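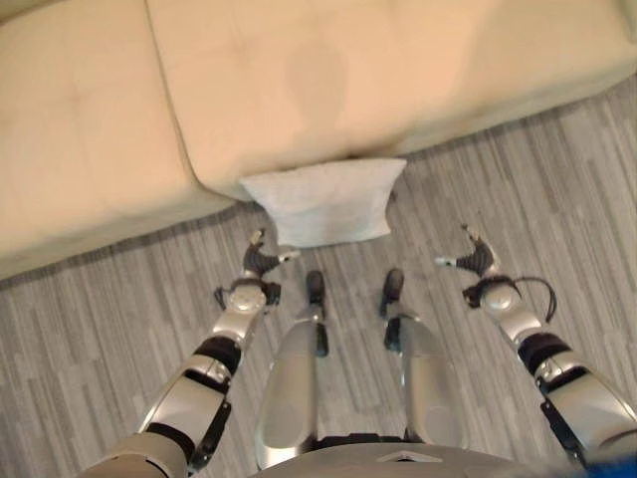

*Both hands open in front of the couch, pillow still on the floor.*

## Keeping the Trakora in one piece

A few of you asked after the last newsletter what I do all day when the robot is "just" picking up pillows and cloths. Fair! From the door it looks like I stand next to a couch with a hex key and a cup of tea. So I'm giving my corner this month to the care and feeding of the Trakora, our humanoid, and mostly to its hands, where most of my time goes.

I inherited the machine from Aiguo Cui when he moved over to the Rammont building, along with a notebook, a drawer of fasteners and one very firm instruction: never start a morning without moving every finger by hand first. I thought he was being fussy. Then I skipped it in my second week and spent an afternoon looking for a stiff knuckle that I would have felt in ten seconds. I don't skip it now.

Here's how the morning goes. With the motor power off, I take each finger from fully open to fully curled and back again, slowly. What I'm feeling for is a notch, a place where it wants to stop and then gives. A little drag all the way through is normal when the room is cold (and in December the room is very cold before nine). A notch means something has got into the joint, or a screw has backed out far enough to touch its neighbor. Then I wiggle each wrist. There should be no click. If there's a click I get Mawuli Mahama to wiggle it too, and we argue about whether there's a click.

After that, cables. I want to talk about cables for a minute, so bear with me.

The right hand has a cable that stands out from the side in a loop before it comes back toward the wrist, and every visitor we've had has offered to tidy it up for me. Please don't! I tried it. I tied that loop down flat against the hand with a very neat row of ties, took a photo, felt proud, and by lunchtime the connector was working itself loose whenever the wrist rolled outward. The loop is the slack the wrist needs. What I check now is that it can move freely through the whole roll without catching on anything, that the jacket hasn't gone shiny at the bend, and that the connector is seated. If it's shiny, I note it. If I can see a crack, the hand comes off and the cable gets replaced that day.

Power on comes next. I bring the arms up one at a time, left first, and let each one find its zero. Then both arms go to the ready pose, angled inward with the hands open. Keerthana Thevar wrote the little check that reads back each wrist encoder in that pose and compares it with the saved value. On the right wrist the saved value is 1394 and on the left it's 1498, and I've been looking at those two numbers for so long that I could pick them out of a phone book. A small drift is fine. When the right one started wandering a bit further every morning this fall, I re-zeroed it four days running like a person who doesn't learn, and the fifth day I finally took the cover off. One clamp screw, not tight. I cleaned the threads, put in a drop of threadlocker, torqued it and left it overnight to cure. It has behaved ever since.

Which brings me to lint.

I didn't expect lint to be the thing. I came from machines that handled metal parts, where the enemy was chips and coolant, and I had opinions about coolant. Fabric is different. Soft cloths shed all the time and the fibers go straight for the fingertips – into the slot on the front, around the screw heads, and worst of all into the thin seam where the metal tip meets the black sleeve. Let it build up and the sleeve starts to lift at that edge. Once it lifts, more fuzz goes under it, and then you're replacing a sleeve that had plenty of life left.

My kit for this is cheap:

- a soft brush, the kind sold for camera lenses
- lint-free swabs, dry for the slot and slightly damp with alcohol for the metal
- plastic tweezers (metal ones scratch, ask me how I know)
- a hand bulb blower – no canned air, please, it drives the fibers further in
- a bright flashlight and whatever reading glasses you're pretending you don't need

I brush downward, away from the seam, then blow, then swab. The tweezers are for the long fibers that have wound themselves around something. Pull those slowly and in the direction they're wrapped. I do all the fingers at the end of each session and a proper clean, with the sleeves rolled back, every 50 hours on the log. Ayanda Buthelezi made us a laminated card for the bench with the steps on it, and it's better than the page in my notebook, so please use the card.
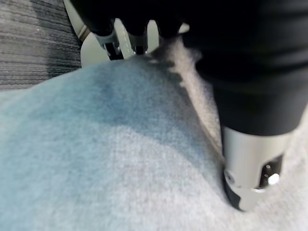
**Can I clean the fingertips while the robot is powered up?**

Switch the motor power off first and wait for the fingers to go slack. Then brush, blow and swab as usual, and check that your tweezers are back in the kit before you power up again.

A couple of odds and ends before I run out of room. The spare sleeves have finally come in from Kamath, and they live in the second drawer now, still in their bags. Leave them in the bags until you need one; they pick up dust just sitting there. When you fit a new one, roll it on from the tip end, and don't use anything slippery to help it along. Warm it in your hands for a minute and it'll go.

If you swap a sleeve, please write it in the log with the finger and the hand. "Changed one" was the entire entry on a recent page, and I spent longer than I'd like to admit comparing black rubbery things under a lamp.

Next on my list is the left wrist cover, which has to come off for fresh grease. I'll be doing it in the early afternoon, and there's room at the bench for two people if anyone wants to learn the job. Bring your own glasses.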